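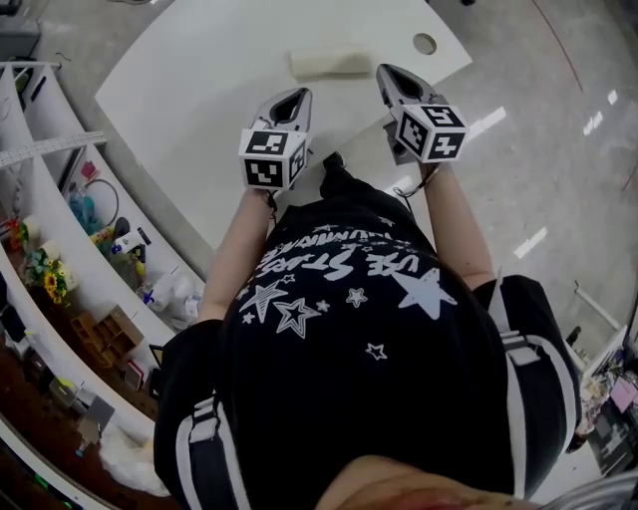 4.2 Recruiting visitors as co-makers

The Honurari exhibition ran through February in the old Dukico print hall, with 133 works by artists from the Ríos delta and a reading room at the back. Our question was narrow: do visitors who make something on site stay longer with the works of others? Guzmán's earlier pilot said yes, but on 7 people only. We took logs from 400 visitors, 70 of whom agreed to a second interview. Clothing came up in those interviews more than we planned for. Printed text on a shirt back is made for whoever stands behind the wearer; with the person bent over a table and seen from overhead, as in Figure 3, a line like "USE STARS" reads upside down, and the stars under it go on reading fine. Several artists made the same point about banners hung over the stairs.

Figure 3. Lettering and stars on a T-shirt back, wearer leaning forward.

Coding was done by Telma Gallardo, twice, with a gap between passes. Disagreements logged, not averaged. Dwell time at the Cekunier installation was dropped from teh final table, sound leak from the next room made it unusable. Remaining rooms kept as is. Interview wording in the appendix, Spanish originals first and then the translatons.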